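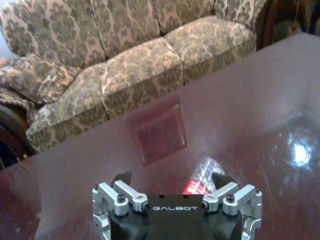 Khrystyna-Mariia Ostapchuk
Senior Editor, Oral History and Records

WHO SIGNED THE AVTON ORDER?

The evacuation of the Avton radar station has been described in print many times, and nearly always in the same way. The official account holds that the station commander, acting alone and without instructions, ordered his personnel off the site in November after a failure in the power plant. The commander was reprimanded, the station was closed the following spring, and the file was marked complete.

Matvii Romaniuk does not accept that account. He has spent much of his working life as a historian of Cold War air defense, and his study of the Avton closure has recently been deposited with the Didenko Library, where it may be read on request. He spoke with this office over two afternoons about the records he has examined, the ones he has been refused, and the question he believes the published histories have avoided.

"The accepted version depends on one sheet of paper," Romaniuk said. "It is a typed order, it carries the commander's name, and it has been reproduced in every book on the subject. What the books do not reproduce is the back of the sheet."

The reverse bears a routing stamp and a handwritten number, 792. Romaniuk first saw it when he asked to consult the original in place of the microfilm. The film had been made from the front only, a common practice at the time for documents thought to be single-sided.

In the registry system used by the regional headquarters at Buris, outgoing messages were numbered in sequence from the first of the year. Incoming messages were given a letter and a number. An order written at Avton and merely reported to headquarters should therefore have received a letter. The number on the sheet has none.

"That is the whole of my argument in its simplest form," he said. "A message with that kind of number was sent from Buris. It was not received there. If the order went out from Buris, the commander was carrying out an instruction, and he was punished for obeying it."

Asked whether a clerk might have left off the letter by mistake, Romaniuk agreed that this was possible and said that he had tried to test it. He went through the surviving Buris registers for the same autumn and compared the entries with the documents themselves wherever both could be found. He did not find another case of an incoming message stamped without its letter. He is careful to add that the registers are incomplete. The volume that should contain entry 792 is missing from the shelf, and the finding aid lists it as "withdrawn" with no date and no signature.

"I do not build anything on a missing volume," he said. "Volumes go missing for all sorts of dull reasons. They are lent, they are rebound, they get wet. I note that it is absent and I go on to the next thing."

The next thing, in this case, was the telephone log. Avton had a direct line to Buris, and the duty officer was required to record the time of each call. The log for the night of the evacuation survives in a carbon copy. It shows a call from headquarters at 2 a.m. lasting 7 minutes. The evacuation began within the hour. The official inquiry had the log before it and listed it among its exhibits, but the report does not discuss the call.

Romaniuk considers that silence more significant than the missing register. "The members of the inquiry were experienced officers. They knew how to read a duty log. They asked the commander what he had for supper and which coat he was wearing, and they did not ask him who telephoned him in the middle of the night. I have read the transcript many times looking for that question."

The published histories have generally followed the inquiry. Romaniuk is reluctant to criticize their authors, several of whom had no access to the headquarters records when they wrote. He reserves his objections for later works that repeat the earlier ones without returning to the documents. One error in particular, he said, has been copied from book to book: the statement that the generators at Avton failed completely. The maintenance sheets describe a partial loss of output, corrected before morning by the station's own crew.

The generators had been supplied and serviced by a contractor named Trunix, and some writers have suggested that the firm was protected by the inquiry. Romaniuk has looked into the suggestion and does not support it. The correspondence between Trunix and the station is ordinary in every respect, he said, and is mostly concerned with late payments and the wrong size of gasket. "I would be pleased to have a villain with an office and a letterhead. The letters do not give me one."

What, then, does he believe took place? He was slow to answer. His study offers no theory of motive, and he has declined several invitations to supply one. He did say that the evacuation should be read alongside the budget proceedings of the same season, in which the future of the outlying stations was under review. A station that had been emptied once, and had not been missed, was easier to close. He described this as a line of inquiry only.

"People write to me and say that I have proved a conspiracy," he said. "I have proved that a number is on the back of a page. I think I have shown that an officer was blamed for a decision that was very likely made above him. Those are modest claims, and I would like them to remain modest."

He is firmer on the matter of access. A set of 8 folders from the Buris legal office remains closed, although the period of restriction stated on the covers has expired. His first request was answered with a form letter. His second was acknowledged — by telephone, with no written record — and has not been decided. He has asked that the folders be reviewed individually, so that material of real personal sensitivity can be held back and the remainder released.

The commander did not write a memoir. A short letter to his sister, now among the family papers at the Didenko Library, is the only known statement he made after the inquiry. It mentions the reprimand in a single line and then turns to the price of firewood. Romaniuk quotes the letter in full in an appendix. He was asked why, given how little it says about the case.

"Because it has his handwriting," he said. "I compared it with the signature on the order. I am not a document examiner and I have not claimed that the signature is false. I placed the two next to each other and asked that a qualified person look at them. That request is also pending."

Should the closed folders be opened, he expects to find drafts of the inquiry's report, and he would like above all to see whether the telephone call appeared in an early version. He has prepared a list of the exhibits by number so that any later researcher can check the drafts against it. The list is deposited with the study and may be copied without charge.

Romaniuk is now at work on the Buris registers for the preceding year, which have not been indexed. He works from the originals, and he asks to see both sides of every sheet.

Home | Interviews | Records | Reading Room | Contact | Back to top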